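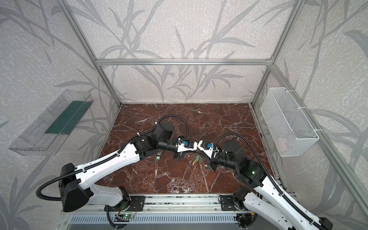 Jelov 新一季台面与墙纸上市:红褐色回来了,草叶也上墙了

2023年5月29日,星期一,Jimitz 讯

大家好呀,我又来替 Jelov 发新闻稿了!我们今天正式推出 Sturnero 系列大理石纹台面,同时上市的还有跟它搭着卖的 Laryea 草叶墙纸。两个系列从今天起在 Jimitz 的门店和官网同步开卖,愿意先看实物的朋友可以直接过来,样板都摆好了,随便摸。

按规矩,新闻稿应该先把公司的话讲完再讲产品,可我实在憋不住,先说颜色。Sturnero 第一个上市的颜色叫“老栗”,红褐底子,白色的纹路在上面走。这几年大家家里的台面是越来越白,白的、米白的、奶白的、带一点灰的白,我自己家也是这样(厨房白得我每次切完火龙果都要愣一会儿)。所以今年三月第一次在会上看到这块红褐色样板的时候,我心里咯噔一下:这也太像我外婆家那张八仙桌旁边的石头茶几了吧!

会上吵了很久。有同事说颜色太重,小户型压不住;有同事说纹路太活,放点东西上去就乱了。我是站“老栗”这边的,站得很坚决,还把样板搬回工位用了一阵子。早上放咖啡,中午放饭盒,下午堆一堆剪下来的色卡边角料,晚上再擦。用下来我的感受是,深一点的台面看着安稳,东西搁上去像是落了地。浅色小物件尤其好看,白的黄的绿的,往上一放就跳出来了。

正文上面那张图里就看得到:红褐底子上有一个绿色的小圆柱,旁边是一个黄绿相间的小东西,周围还散着一点白色的小碎屑,哪个是哪个,一眼就分得开。掉了什么东西能马上看见,对我这种边干活边掉渣的人来说,实在太友好了。白台面上找白色碎屑是什么滋味,做过手工的朋友应该都懂。

再说纹路。“老栗”的白纹没有排成规规矩矩的方向,有粗有细,走着走着就岔开了。设计组为这个改过很多稿,最早的版本纹路太匀,远看像格子布;后来又改得太碎,近看眼睛累。现在上市的这一版,远看是一整片红褐,走近了才看到白纹在里面钻来钻去。我特别喜欢蹲下来,让视线跟台面差不多高,从侧面看它,窗边和灯下是两个味道,大家来店里可以试一试(蹲的时候注意后面有没有人)。

规格也交代一下。标准款长度是135厘米,靠墙做工作台、放在飘窗边上当茶桌都合适。厚度30毫米,边角做了小圆边,手腕搭上去不会硌。需要别的长度可以在门店量好尺寸再订,量尺寸这件事请千万带上家里的平面图,凭记忆报数的朋友,我们已经帮忙改过太多次单了……

然后轮到墙纸。Laryea 草叶墙纸,浅灰的底,上面是深一点的灰色草和叶子的剪影,底下还铺了一层细细的斑点。我第一眼看的时候觉得它有点素,第二眼觉得它耐看,到现在看了几个月,已经跟家里人商量要贴玄关了。草叶的线条长长的、弯弯的,往上伸,贴在墙上有种刚下过雨的田埂边的感觉。因为全是灰色调,它不会跟前面的台面抢,红褐的热闹归台面,墙上就安安静静的。

为什么把这两样一起推?我们做过很多搭配,暖色台面配米色墙,暖上加暖,坐久了有点闷;配纯白墙呢,对比太硬,像一块巧克力掉在了雪地里。灰底草叶在中间,冷一点点,又有花样,把红褐色托住了。上面那张图里就是这个组合,台面和墙纸同框的效果,比单看样板要准得多。

墙纸一卷的幅宽和对花说明会印在包装侧面,草叶有上下方向,贴之前请先看清楚。我们展厅师傅的习惯是先把头一幅在地上铺平,草尖朝哪边,用铅笔在背面画个小箭头,后面每一幅都照着画。我照这个办法自己贴过一面墙,慢是慢了点,但没有倒着长的草!

还有个小东西也想夸一下,就是图里左边墙上那种透明塑料的壁挂托盘,往外斜着,里面搁着一块深绿色的长方形板子。它不在这次的产品清单里,我只是想说,草叶墙纸前面挂透明的收纳真的合适。花纹透得出来,墙面不会被切成一块一块的。喜欢把东西挂上墙的朋友,透明的、细边的收纳都可以优先考虑,深绿色跟灰草叶放在一起也很舒服,像是从墙纸里长出来的。

价格大家最关心。Sturnero 标准款台面的售价请看门店价签和官网页面,Laryea 墙纸的单张小样是32元,可以邮寄到家,贴在墙上看几天再决定。我强烈建议先买小样,同一张墙纸,早上的北窗和晚上的黄灯看起来差别大得很。我自己就是先贴了小样,早晚各看一眼,看到第三天才点的头。

下面一部分是我自己写的使用手记,公关组看完说太长,我说那就单独署个名吧,于是就有了下面这一段。
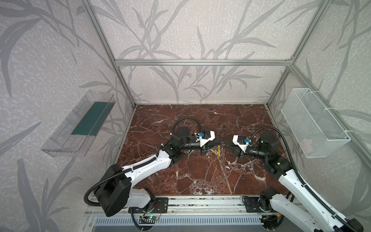 文/Jelov 品牌部新闻组 小组手记 栏目:台面上的日子

深红的栗色,铁锈一样的褐,白色的裂纹和斑点不规则地散在里面,这就是“老栗”铺开以后的样子。图里从后墙一直铺到前沿,整片都是它,比我工位上那块小样板过瘾多了。小样板上你只能看到几条纹,铺开了才看得出颜色的深浅是怎么过渡的,有的地方偏红,有的地方偏褐。所以每次有人拿着手机问我“这到底是红还是棕”,我都只能回答:你来看大块的嘛!

抛光的面也值得讲几句。“老栗”做的是抛光纹样,图里台面上落着淡淡的影子,颜色仍旧很足。那根竖着的黄色细条也请留意一下,细细的一根,立在红褐色上面,照样很显眼。我挑台面小物的时候现在就按这个思路来:底色深,小物就挑亮的,黄色最好,绿色第二。之前我买过一套深棕色的杯垫,放上去之后找不着了,最后送给了家里是白桌子的朋友。

说到日常怎么打理,我把门店里最常被问到的都写在这儿,省得大家一条一条私信我(私信也可以,我都会回,就是慢)。

平时擦灰,用拧干的软布顺着一个方向走,擦完再换一块干的过一遍。抛光面最显眼的是水印,干布那一遍别偷懒。我在工位上放了两块布,一块蓝的管湿擦,一块灰的管干擦,混用过一次,灰布就光荣退休了。

碎屑多的时候先扫再擦。剪纸、削铅笔、拆零件包装,桌上都会留下细小的渣子,直接拿湿布抹容易抹成一片泥。小扫帚、软毛刷都行,我用的是一把买回来刷蛋液、一次也没刷过蛋液的羊毛刷,特别顺手。

油渍和酱汁要趁早。中性清洁剂兑水,擦掉以后用清水再走一遍。强酸强碱的东西请放回柜子里,钢丝球也是,求求了!以前的几个系列里,我们收到过的最心痛的售后照片全是钢丝球干的。

热锅请垫隔热垫。垫什么样的都可以,木头的、硅胶的、奶奶钩的都行,只要垫了就好。刚出炉的烤盘我一般先放灶上,缓一缓再挪过来。

台面上要长期放重东西的话,底下贴一圈毛毡脚垫,挪的时候抬起来挪。拖着走最容易留下细痕,尤其是花盆,盆底常常夹着沙子,自己还不知道。

光线这件事我想多啰嗦两句。“老栗”在自然光底下偏红,在暖黄灯底下偏褐,在白光灯底下白纹会显得特别清楚。如果你主要拿它做手工、拼装、画画这类细活,我会建议装一盏白一点的灯,看东西准。要是拿来喝茶看书,就用暖的,晚上坐在那里,整张桌子都是温温的。同一个家里两种灯都装也可以,我现在就是左边白灯右边黄灯,家里人说像在开两家店。

墙纸的打理就简单多了。Laryea 表面落灰用干的鸡毛掸子或者软刷从上往下扫,碰到小污点,用微湿的布轻轻按,别来回蹭。斑点底子有个好处,小的磕碰不太容易看出来,我家玄关那面试贴的墙被雨伞尖戳过一下,我自己都要找半天。

墙纸和台面交界的那一条,也就是台面后沿贴着墙的地方,请师傅收口的时候留意一下。我们建议先贴墙纸,等干透了再装台面,最后收边。顺序反过来也做得到,就是裁纸的时候费眼睛。收边条的颜色我个人喜欢银灰的,跟灰草叶顺得过去,也不会压红褐色。黑色也有人选,利落,喜欢硬朗一点的可以试试。

搭配上再给几个我自己试过的组合。老栗台面加草叶墙纸,椅子选浅木色,屋里会松快很多;椅子选黑色,适合工作间;窗帘最好挑没有花的,台面和墙上都已经有纹样了,再来一层就挤了。绿植呢,随便放!草叶墙纸前面放一盆真的草,真假叠在一起,我觉得可爱得不行,虽然我们设计组有人坚决反对。

有人问过“老栗”适不适合小房间。我的看法是适合,只要面积别铺太满。一张靠墙的长台面就够有存在感了,剩下的地方留给浅色。我工位那间屋子也不大,换了台面以后,同事路过总要停下来摸一下,摸完再走,搞得我每天要多擦几遍手印。

配套的小样盒也在今天上市,里面有“老栗”的小样板和 Laryea 的墙纸小样,放在一起就可以看搭配。盒子本身是硬纸的,看完样可以留着装螺丝、扣子、橡皮泥,什么小零碎都能塞。我抽屉里已经攒了好几个。

门店方面,Jimitz 展厅从今天起把靠窗的整块区域换成了 Sturnero 和 Laryea 的搭配,可以坐下来慢慢看。想带自己的东西来比颜色也非常欢迎,带杯子的、带抱枕的我们都接待过,还有人带来了一整扇柜门,我们一起把它靠在台面边上看了一下午。展厅的灯可以切换,想看暖光还是白光,跟店员说一声就行。

售后政策照旧:未裁切、未安装的标准款台面,收货后30天内可以退换;墙纸整卷未拆封的同样适用,小样不退。定制尺寸的台面因为是按图做的,下单前门店会请你再确认一遍图纸,请认认真真看完再签字。

下一个颜色我现在还不能说,只能透露它不是白的。会上又吵起来了,我这次还没想好站哪边。

关于 Jelov
Jelov 做居家台面和墙面材料,总部和展厅都在 Jimitz。目前在售的系列包括 Sturnero 大理石纹台面和 Laryea 草叶墙纸,产品在自有门店和官网销售。

媒体朋友需要“老栗”和草叶墙纸的小样或者高清图片,请通过官网的媒体页面留言,写清楚寄送地址和希望收到的时间,我们按留言顺序寄出。

供稿:Jelov 品牌部新闻组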